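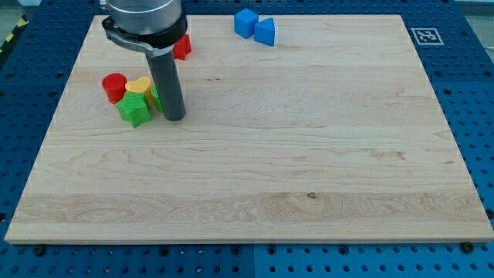 Pushing blocks, 1371 times over

August
By the newsroom

A robot arm at the Cindness workshop has spent the summer pushing plastic blocks around a wooden board, and the people running it say they now have enough recordings to start training.

The project, called Jukeo, aims to teach an arm to follow short spoken requests such as "move the star next to the cube" or "put the two blue ones together". The arm has no fingers for the job. It works with a single straight rod, pointing down, and has to nudge each piece into place. The blocks are plain shapes in red, green, yellow and blue, among them hearts, stars, cubes and cylinders.

Each example is made in the same way. An operator sits at a desk with a hand controller, hears a request read out through a headset and steers the rod until the request is met or 40 seconds have passed. The computer keeps the video, the movement of the arm and the wording of the request. Nothing is reset between requests, so the blocks start each time wherever the last one left them.

By the end of last month the team had 1371 finished examples, recorded by 16 operators working in short shifts. A further 69 were thrown out, most of them because a block had gone over the edge of the board or the operator had misheard the colour.

Fladar, the software firm paying for the work, said the mistakes were worth having in small numbers. Recordings where the rod slips off a rounded block and the operator has to come round and try again have been kept, as long as the request was met in the end. An earlier version trained only on tidy runs tended to stop dead when a block turned the wrong way.

The board is bolted to its table, and a printed black-and-white marker next to it lets the software work out where the board lies in the camera view. The marker was added in the spring after a week of recordings had to be done again — the camera had been knocked and the positions no longer matched.

Training is due to begin next month on machines at Damasceno, which is also supplying a second arm. Recording will carry on in the mornings until then, with longer requests that name three or more blocks.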